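Inura project notes, October

Simulated cabinet task: where we are

The shelf-reaching work has moved over to simulation for the time being. Siebe Verschueren and Amirhossein Alipour have been collecting examples for the learning system since the start of the month, and the set now holds 138 finished episodes that passed review. A further 24 were thrown out. Most of those had the same fault: the person driving the arm stopped for several seconds partway through a motion while deciding what to do next, and the system tends to copy pauses along with everything else.

An episode starts with the arm at its home pose and ends when the operator presses the stop key. In between, the operator steers the gripper with a hand controller at a desk in the Pedholm office. Joint positions, gripper opening and the rendered views are all saved on the same clock. Please don't change the recording rate between sessions. We lost most of an afternoon in the first week to files that didn't line up, and Amirhossein had to write a script to find them.

The arm in the simulation is a FANUC CRX-5iA. The cabinet was modeled by Roel Claeys from measurements he took at Verbeke, and the opening faces the robot, so the arm has to come in nearly level. Coming in from above doesn't work with this layout. New operators try it anyway and hit the top of the cabinet, which ends the episode.

Two changes to the instructions came out of the last review. First, slow down before the fingers enter the opening and not after. The early episodes have a hard stop right at the edge of the compartment, and the first trained version reproduced it faithfully, sometimes without ever going in. Second, open the fingers before the approach. Several operators were opening them inside the compartment, where there is little room on either side.

We are also asking for more variety in the small items on the mat. Start positions are drawn at random, but the range was set too narrow and the items kept landing in much the same area. Roel has widened it. If an item lands where the arm can't get to it, reset and go again, and don't save the file.

Corrections count as useful data. If the gripper comes in a little low and you bring it back up, keep going and finish. Jozef Bakker compared a version trained with these recoveries against one trained on clean runs only, and the one with recoveries got itself out of trouble more often. He would like some 60 more of them before the next training run. They should be real ones. Staged mistakes are easy to spot in the joint data and he will remove them.

Lighting and shadows are now changed between episodes as well. The shadow of the arm on the mat is quite strong under the present lamp settings, and Jozef wants to be sure the system isn't using it to judge position. If a view comes up so dark that you can't see the fingers on your own screen, note the episode number in the log and carry on.

Sign-up for collecting sessions is on the shared sheet. Sessions last an hour, with a break halfway. No experience is needed, but first-timers should do the practice level before anything is recorded. Siebe sits in on every first session. Questions about the controller go to him, and questions about file storage go to Amirhossein.

The next step is to load the trained version back into the same simulated room and let it run with nobody on the controller. We'll give the results in the next issue, with the failures sorted by type. Work on the physical cell stays on hold until Wendetti delivers the new mounting plate.

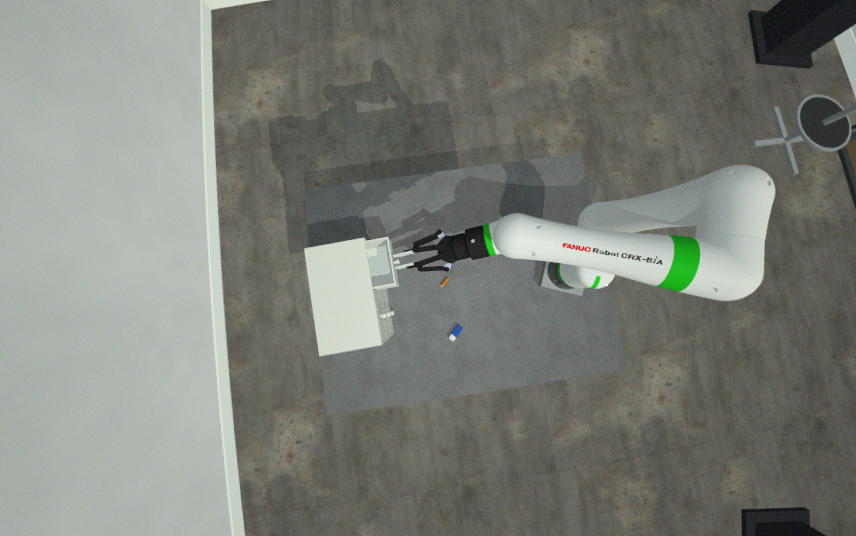 Storage space on the project drive

The project drive is close to full again. Conceição Valente asks everyone to move rendered video from finished reviews to the archive folder and to delete local test exports. Raw episode files stay where they are. If you aren't sure whether a folder is still in use, ask her before you move it.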